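# Small shop shipping: dimensional weight keeps beating actual weight, what am I missing?

**Leire Sotomayor**

I run the back office for a small accessories shop. We ship light goods, mostly eyewear, and the carrier bills us on dimensional weight nearly every time. I would like to bring that down without raising the damage rate. Typical contents and carton are below.

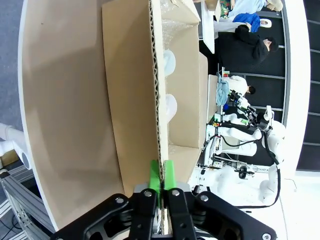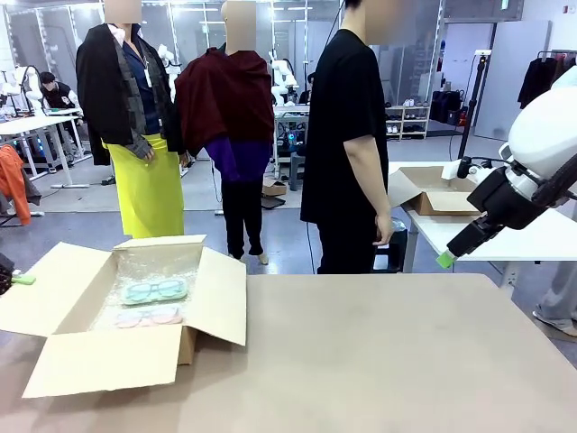

The cartons are single-wall, ordered in one stock size from Gakcombe. Until February we also kept a smaller size, but the supplier dropped it. Our label software (Rellness) takes the outside dimensions from a saved profile, and I have not touched that profile in a long time.

Last month we sent 634 parcels. I checked the invoice against our own scale log, and 46 of them were billed at a higher weight than the label showed. The adjustments come through several days after delivery, so the customer has already paid the lower shipping charge and we absorb the difference.

Specific points I am unsure of:

- Does the carrier measure the carton as made, or as it arrives at the hub? Ours bulge a little at the top when the fill is too high.
- Is it worth cutting cartons down by hand? I have a scoring tool but have only used it on returns.
- Would padded mailers be acceptable for eyewear, or is that asking for crushed temples?

I have read the carrier's packaging guide twice. It defines the formula but says little about how the parcel is measured.

---

**Pastor**

Taking these in order.

**Measurement.** Parcels normally go through an automated dimensioner at the hub. It reads the longest point on each axis, so a bulge counts. Fractions are then rounded, and the rounding rule depends on your service agreement – look for "round up" or "round to nearest" in the rate terms, not in the packaging guide. A carton that measures just over a whole inch on the top panel can go up a full inch, and that inch is multiplied by the other two sides.

The pattern on your invoice fits this. If the saved profile were wrong, I would expect nearly every parcel to be adjusted. With only 46 adjusted, the profile is probably right for a flat carton and those were the overfilled ones. Pull the adjusted tracking numbers and see who packed them and on which shift. We did this and found most of ours came from Sunday, when we had a different person on the bench.

**Cutting down.** Worth it if you do it in batches. Score all four vertical corners at the new height, slit down to the score, fold the panels in and tape. Two warnings:

1. Score the liner only. If you cut into the fluting, the top edge loses its stiffness and the carton will crush under stacking.
2. Save a separate profile in Rellness for the reduced height, and mark the cartons so the packer picks the right one. Otherwise you will have the same problem in the other direction.

At 24 parcels a day or fewer, one person can prepare the next day's cartons in the quiet hour before pickup. Past that, buy the right size.

**Mailers.** Only with a rigid case inside. Soft pouch plus padded mailer will fail on the sorting belt. Hinges go first.

Also, dispute the adjustments. There is a filing window, and you need a photo of the packed carton with a tape measure against each side.

---

**Avuvby**

just use smaller boxes. we switched to 6 inch cubes for everything light and the bill dropped. any packaging place has them, doesn't have to be the same supplier

---

**Leire Sotomayor**

Thanks, both. I pulled the tracking numbers this morning. Most of the adjusted parcels were multi-item orders with a second layer of fill on top, so the bulge explanation holds. The rate terms do say round up.

Avuvby – cubes would work for single orders. They are too short for the long cases, so I would need to stock both. I have asked for samples.

Pastor – do you know whether the dispute window runs from the ship date or from the invoice date? The terms use both words in the same paragraph.

---

**Pastor**

Invoice date on ours. Yours may differ, so get it from the account rep in writing.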